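# Bench tips: picking a gripper for cable tidying

Two weeks of swapping fingers on our arm, and I'm hooked!

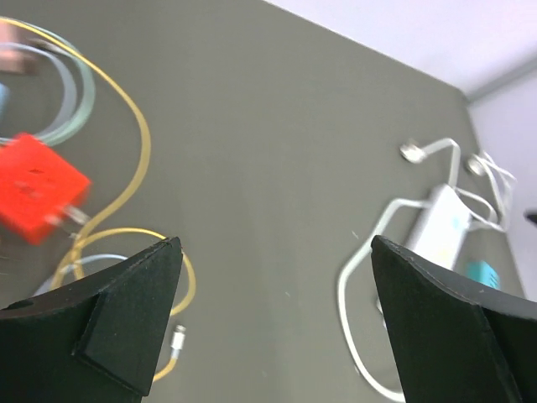

Cables are the best test I know. They're floppy, they snag on each other, and a plug end behaves nothing like the cord behind it. Tharindu Haque and I ran the Toller and Prereo fingers through 60 picks each, and I learned more than I did in a whole December of stacking blocks.

- **Wipe the pads first.** Dust costs you grip, so a damp cloth every 8 picks or so is plenty.
- **Go for the plug.** Grab the connector body and let the cord trail behind (so much easier than chasing a loop).
- **Slow down over tangles.** Lift an inch, stop, look at the wrist camera, then carry on.
- **Mix your colors.** White cord on white cord is tough to sort on screen. Bright ones are a treat!
- **Save the heavy stuff for last.** Power adapters like to swing, and the Toller pads held them better for us.

The Prereo pair wins on thin cords, easily. Next up is the Clondmont controller, and I can't wait to try its softer close setting.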